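Hodadholm Workshop Parts Register

README for the tabular release. Last revised 25 April 2021.

Contents

The register lists second-hand computer parts taken in, tested and passed on by the Hodadholm repair workshop. It is a plain inventory with test outcomes. It holds no customer data and no prices.

Files

parts.csv - one row per part, more than 2,000 rows
tests.csv - one row per test run, linked to parts.csv by part_id
makers.csv - lookup table, 79 rows
notes.txt - free text carried over from the old paper cards

All files are UTF-8 with comma separators and a header row. Dates inside the tables are year first. Empty cells mean "not recorded". The value 0 is never used for that purpose.

Fields in parts.csv

part_id - integer, never reused
class - board, processor, memory, supply, drive, card or other
maker_id - key to makers.csv
model_text - copied from the label or lid as printed, no corrections
socket - processors and boards only
source - intake site, either Hodadholm or Stevosberg
grade - A, B, C or X

Grade X marks a part kept for spares or scrap. It is not a test failure code. Failures are in tests.csv under result.

Boards and processors are always two rows, even when they arrive and leave as a pair. The link is in the pair_id column, which is empty for about a fifth of the processors from Stevosberg.
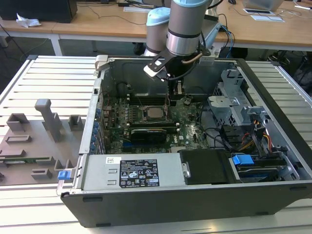
Dell board in its case, side panel off. 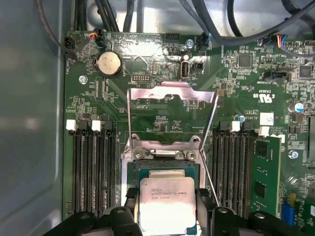
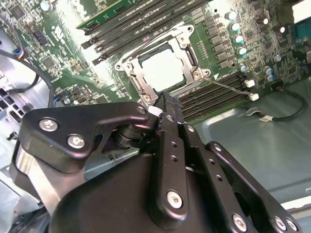
Last two: the board at the processor socket.

Memory is entered per module. Kits were split at intake and the kit number, where one was printed, is kept in model_text after a semicolon.

Collection

Rows up to part_id 200 were typed from paper cards by Amancay Carrasco. Handwriting on the Stevosberg cards was poor in places and model_text for those rows should be checked before use. Later rows were entered directly at the bench with the Quartey form, version 19. The form rejects unknown classes but accepts any text as a model, so spelling varies. "Xeon E5", "XEON E5" and "E5 Xeon" all occur.

Test rows come from two routines. The short routine is a power-on and a memory check. The long routine adds a load run. The column routine holds S or L. Results from the two should not be pooled, as a part can pass S and fail L, and often only S was run.

Known problems

Drive capacities before the October form change are in mixed units. Fitzgerald Boateng has a conversion script in the tools folder - it handles drives only.

Some power supplies carry the rating of the case they came from and not their own label. These have the flag rating_check set to 1.

makers.csv has separate entries for a few firms that changed name. They have been left apart on purpose. Merge them locally if your work needs it.

Sorting by part_id does not give intake order for Stevosberg. Use date_in.

Licence and changes

The tables may be copied and altered with credit to the Hodadholm workshop. Corrections go to the Skorinow tracker, one part per ticket, with the part_id in the title. Tickets without a part_id are closed unread.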